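Council's back tonight after the summer break, agenda is 31 items long. Thirty one. Settle in

First up the Fenton rezoning, second reading. Room is packed, overflow in the hallway, sound not working out there

Clerk says 494 written comments came in on it. Almost 50 people signed up to speak, two minutes each. do the math
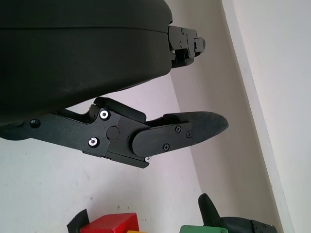

Fedir Dmytriv moves to push the vote to January. Says members got the revised traffic study at noon today. Some clapping, chair not happy about it

Motion to delay passes 5-4!! did not see that coming

Speakers still get thier two minutes tho. Half the hallway is leaving

Next is the parking ordinance, petition against it has 1,007 names. Sponsor wants it sent back to comittee, no objections

Short recess. Phone at nothing, more when I find an outlet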